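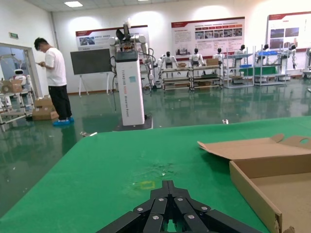

The dark multi-fingered gripper over its green work mat, with an open carton to the right of it and a column-mounted two-armed robot on the floor beyond.

Packing firms that have been putting off their first robot may be glad to hear that Vastico has opened bookings for its long-promised trial service, which lends a workshop a hand (quite literally!) for 2 months before any decision has to be made about buying.

The service is called Plultia, and it covers the arm, the gripper, the table fittings and a good many hours of patient help from the firm's own people, who will come out to Dreltville and the towns nearby to set everything up. The monthly fee is £2387, with delivery included, and there are 83 places in the first round, which opens in December.

"We kept meeting lovely people who wanted to try one on their own cartons and their own awkward little parts, and a morning in a showroom never quite settled it for them," said Nuria Cantero, who looks after the service. "So now they can take their time, ring us up, and change their minds as often as they like."

Customers are asked to send in 200 of whatever they would like handled, along with the boxes it normally goes in, so that the team can practise beforehand. Deepak Awasthi, who runs the training side, says mixed sizes are very welcome, though anything made of glass should be mentioned on the form, please.

Bookings are taken by telephone from 9am, and the set-up visit usually lasts until mid-afternoon.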